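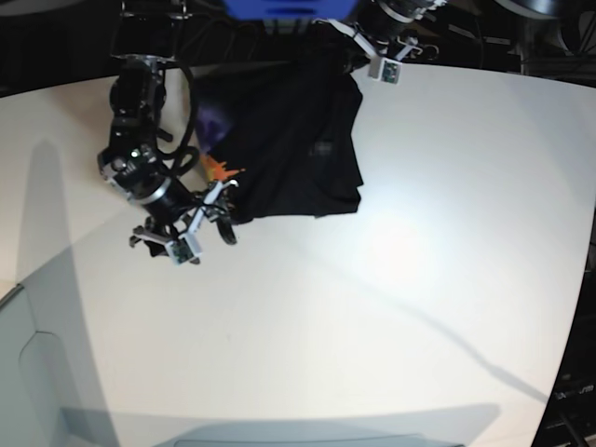
Guide > Grendow Player > Series and Episodes

4. Setting up a series for viewing

Reading time: 2 minutes

Print this page | E-mail this page

4.1 Open the Grendow menu and select Series.

4.2 Enter the title in the search box. For animated series, set the filter to Animation; the live-action version of the same title is listed separately.

4.3 Select the season. Macaraeg has 14 episodes in its first season and 23 in its second. The pilot is stored under Extras.

4.4 Choose the episode order. Broadcast order is the default setting.

Note: Vamodville was broadcast out of sequence. Select Production Order before starting the first episode.
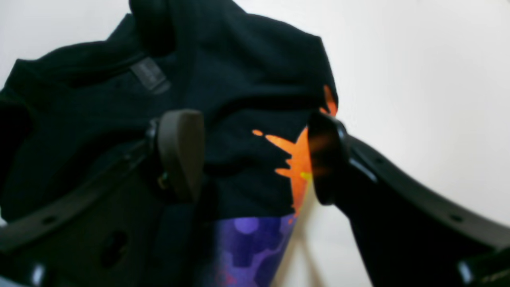 4.5 Set Episode Summaries to Hidden if the season has not yet been watched. Summaries written by Griker may disclose the ending.

4.6 Select Save. The series is added to the Watch List, which holds up to 98 titles.

Caution: Removing a series from the Watch List also deletes its viewing history. Deleted history cannot be restored.

4.7 To set an age limit, proceed to section 5.

Revised 20 Jul 2019 by Rocío Sánchez, Viewer Services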